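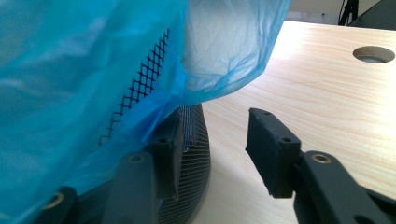

Blue liner over a black mesh wastebasket, on the desk.

Wastebasket Liners, Skirham Office
Page compiled by Yvette Zacharias, May

The Skirham office keeps round mesh baskets at its desks. Mesh holds no liquid and lets pencil shavings through, so every basket gets a liner. The bags come from Cestel in cartons of 400. The last inventory showed 3,021 on the shelf, enough to carry the building through the summer.

Thin film clings to open mesh, and the diamond grid near the rim catches it more than the fine weave lower down. Lift the bag clear of the rim, lower the center to the base, then fold the excess outward. Leave 4 inches of overhang. Less than that and the liner slides in under a full load of paper.

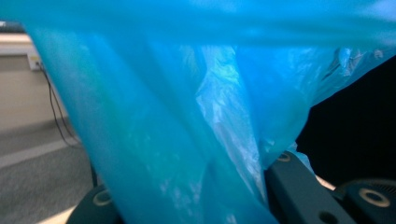
Film of this weight creases as soon as it leaves the roll. Shake the bag open before fitting it. Creases in the side walls do no harm, but a twist at the bottom reduces capacity and should be worked out by hand. Stretched areas look paler than the rest of the bag; check them for pinholes if the basket will take coffee cups.

Usage at Skirham for the last quarter was 1,181 bags. The Landry office uses a heavier clear liner, listed on a separate page. Bag sizes for both offices are in the supply list under Cestel.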